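The last ferry to Pudoto left at six, and she missed it by the length of the parking lot. The man in the ticket window sold her a seat for the morning and wrote the number 32 on the back of her hand, as the printer was out of paper.

She walked up the hill to the Suletti guesthouse. A room was 90 with breakfast and 88 without. She took it without.

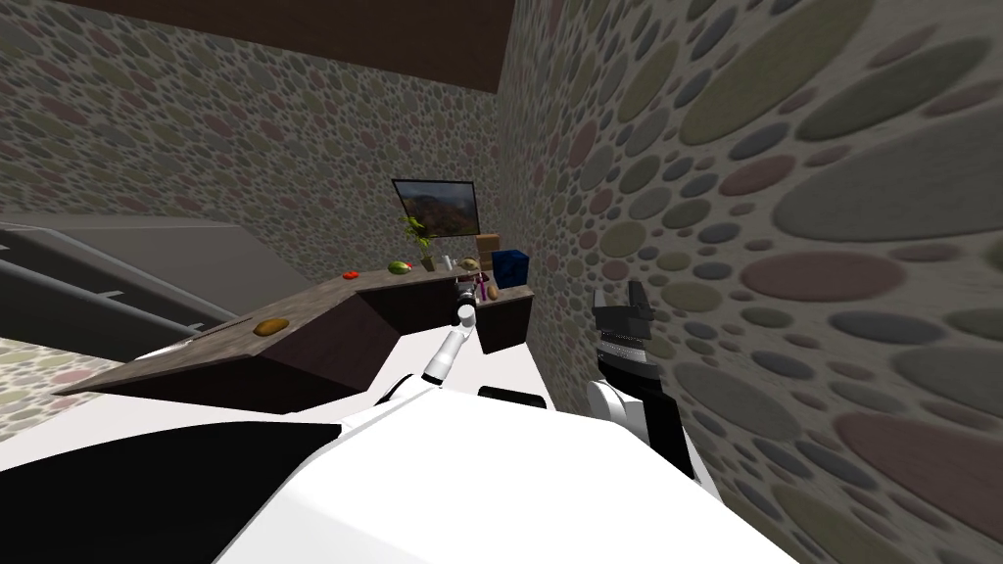
*Reading time: 1 minute*

Her mother's letter was still in her coat. It was dated 25th October and said the house had been sold, the dog was fine, and there were 200 jars of plums in the cellar that the buyers did not want. Could she take some?

She read it twice on the bed with her shoes on. Then she went downstairs and asked the woman at the desk if she liked plums.

"What kind?" the woman said.

"I don't know. Blue ones."

The woman thought it over. She said she could use ten jars, maybe twelve, if they were sealed right.

In the morning the number had washed off her hand. They let her on anyway, and she sat on the left side, where she could see the town.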